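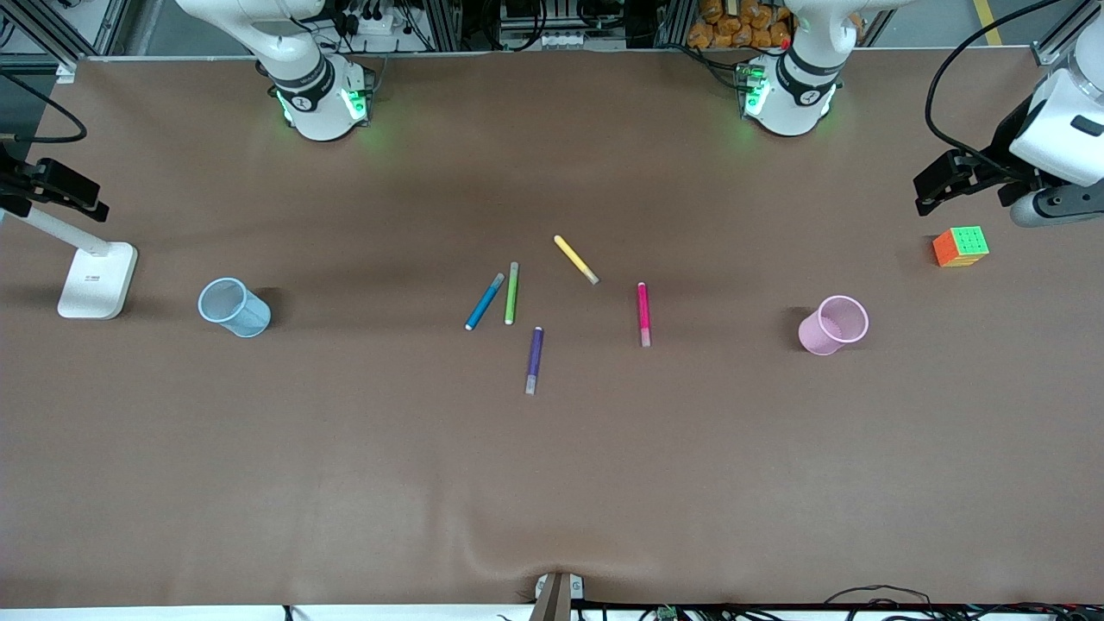
Marker sorting day set for Timlow craft room

8/14/23 -- Sign-up is open for the desk tidy session at the Timlow craft room, run by Duvance. Five markers on a brown mat, one light blue mesh cup, one pale pink. Kids decide which color goes where, then put them away.

Session starts at 8 and is free. Bring your own pens if you want, dried out ones can go in the bin by the door.

Duvance is also collecting school supplies for the fall. Last year's drive brought in 2100 items, mostly pencils and glue sticks. Drop off at the Chettiar store on the corner, side enterance only -- front is closed for painting.

Mesh cups still needed, any color. Puzzle cubes and small games welcome to.

Zalusden branch dates to follow.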